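Vulport pone pinzas a recoger cartón y el turno de tarde pide ver las cuentas

La empresa de logística Vulport lleva desde abril probando brazos automáticos en la nave de Brestetstead para retirar del suelo los restos de embalaje. La dirección habla de un éxito. En el turno de tarde, donde trabajan 16 personas, la palabra se usa menos.

Según la nota interna repartida a la plantilla, el sistema Prostgate recoge el 92 % de las piezas que se le asignan. El documento no aclara qué piezas son ni quién las asigna. «Si le apartas lo difícil, claro que acierta», dice Wafula Masanja, mozo de almacén y delegado sindical. Una caja entera es una cosa – un trozo doblado y con los bordes rasgados es otra, y de esos salen muchos.

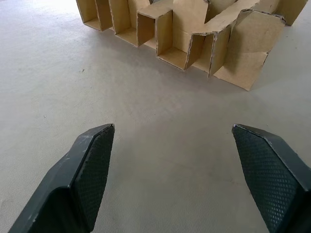

Vulport Brestetstead · Departamento de Embalaje y Retorno

El cartón ondulado plegado en compartimentos, con un panel doblado que sobresale hacia delante, ofrece a los dos dedos de la pinza muchos puntos de agarre posibles. Elegir el bueno es lo que antes hacía una persona sin pararse a pensarlo. Ahora dos operarios por turno vigilan la máquina y anotan los fallos en una tableta, tarea que no figura en su categoría ni en su nómina.

Intan Jugah, responsable de operaciones, sostiene que no habrá despidos y que el personal «ganará en salud» al agacharse menos. Preguntada por los datos de bajas por lumbalgia antes y después de la prueba, respondió que aún no están disponibles. Tampoco lo está el coste del contrato con Ansari, la firma que mantiene los equipos.

La empresa sí ha confirmado que 72 horas mensuales de limpieza dejarán de encargarse a personal eventual. Ilham Ismail, que cubrió esas horas el año pasado, se enteró por un compañero.

Los delegados han pedido por escrito los registros completos de fallos y una revisión de categorías. La dirección ha prometido contestar antes de ampliar el sistema a la zona de muelles, para la que todavía no ha dado fecha.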